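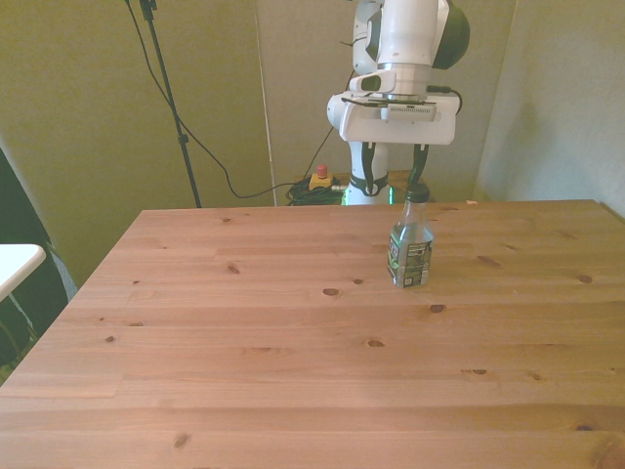

Figura 3.1 - Braço montado junto a uma mesa de pinho, com a pinça acima da tampa de uma garrafa.

Capítulo 3
Montagem da célula na oficina

3.1 Âmbito

Os dois capítulos anteriores trataram da escolha do braço e do cálculo da carga útil. Neste capítulo monta-se a célula: base, mesa, cablagem, circuito de paragem e primeira referência de posição. O exemplo seguido é o da oficina partilhada Brullar, onde o projeto Grastell foi construído sobre uma mesa de madeira comum. Quem trabalhar em casa pode aplicar o mesmo procedimento, desde que a mesa não oscile.

3.2 A mesa como plano de referência

Um tampo de madeira não é um plano perfeito. No projeto Grastell mediu-se um desnível de 3 mm entre o canto anterior esquerdo e o bordo posterior, valor suficiente para falhar a preensão de uma tampa roscada. O desnível corrige-se nos pés da mesa ou no programa - nunca com calços sob a peça. O controlador Mudgway aceita um plano definido por pontos medidos no próprio tampo.

A base do braço da figura 3.1 fica junto ao bordo posterior, o que deixa a superfície livre à frente. A zona de trabalho adotada tem 700 mm de profundidade. O alcance nominal, de 863 mm, não deve ser usado na totalidade: perto do limite, a orientação do punho fica restringida.

3.3 Paragem de emergência e cabos

A botoneira de emergência, amarela com cogumelo vermelho na figura, liga-se antes de qualquer outro periférico. Ensaia-se com o braço parado e depois em velocidade reduzida. Os cabos do controlador passam por trás da mesa; o cabo da pinça precisa de folga para a rotação do punho, e essa folga verifica-se nas posições extremas.

3.4 Peça de ensaio

Uma garrafa de plástico transparente com tampa de rosca serve para os primeiros ensaios. É alta e estreita, tomba com facilidade e denuncia erros laterais de 2 mm. Os dedos Brirnico devem descer na vertical - a aproximação oblíqua fica para o capítulo 4.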